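# Open Day at the Ollholm Workshop: Frequently Asked Questions

Last revised in January. Questions that came in by email after the autumn session have been merged into the sections below.

## Before you come

**Do I need to book?**
Yes. Each session is capped at 20 visitors. Booking closes when the list is full, and there is no waiting list at the door.

**Where is the entrance?**
Use the Flevadden side of the building. The main gate is for deliveries and stays locked during sessions.

**How long does a session last?**
50 minutes of demonstration, then open questions until the room closes at 4 p.m. You may leave at any point between tasks.

**Is there an age limit?**
No lower limit. Children under 12 need an adult with them on the floor.

## The demonstration

**What will be shown?**
Handling of soft goods: gripping, lifting, folding, and laying flat. Rigid-part assembly is covered in the Cerdale program, which has its own dates.

**Will I see a robot arm or only the hand-held tool?**
Both. The hand-held gripper comes first, operated by a member of staff. The arm runs in the second half, behind the yellow line.

**Why use a hand-held gripper at all?**
A person carries the tool through the task and the motion is recorded. The recordings are later used to train the arm. The tool has two fingers, so the operator works under the same limit as the machine — no palm, no third contact point.

**Why clothing and bedding?**
Cloth changes shape every time it is touched. A box can be described by its corners; a jacket can't. Padded garments add another problem, as the filling shifts and the outer shell slides over it. The usual approach is to take hold of a seam or a fold, where there is an edge for the fingers to close on.

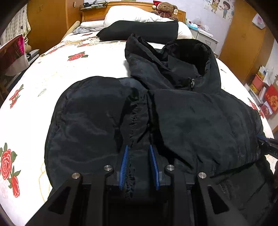
Smooth quilted panels give the fingers much less to work with, and an operator who starts there will often have to let go and try again. Failed grips are kept in the recordings and labeled as such.

**May I try the tool?**
Yes, in groups of 3, after the staff run. Remove rings and bracelets first. Squeeze slowly — the fingers follow your hand with very little delay.

**Does the arm ever fail during the demonstration?**
Yes. The run is not edited or repeated for visitors. If the arm stops, staff will reset it and say what went wrong if they know.

## Other

**Can I take photographs?**
Yes, without flash. Flash disturbs the cameras.

**Are the Araújo lecture notes available?**
Printed copies are at the desk. They cover grasp planning for cloth and assume some high school geometry.

**Can a school or company arrange a separate visit?**
Yes, outside the public sessions. State the group size and preferred month in your request.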